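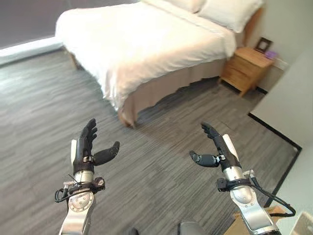 From: Solomiia Romaniuk
Date: Mar 5, 2023
Subject: Re: Duvet inserts that slide down

Yevhen Pavliuk wrote:
> My insert ends up at the foot of the cover by morning.
> Is it worth buying clips, or should I look for a
> smaller cover?

Check the sizes first. My cover was 2 inches wider than the insert and no clip would hold it. I ended up sewing 6 cotton ties inside, one at each corner and one halfway down each long side. They have been through the wash every other week from August on and none have come loose.

Solomiia
Raltville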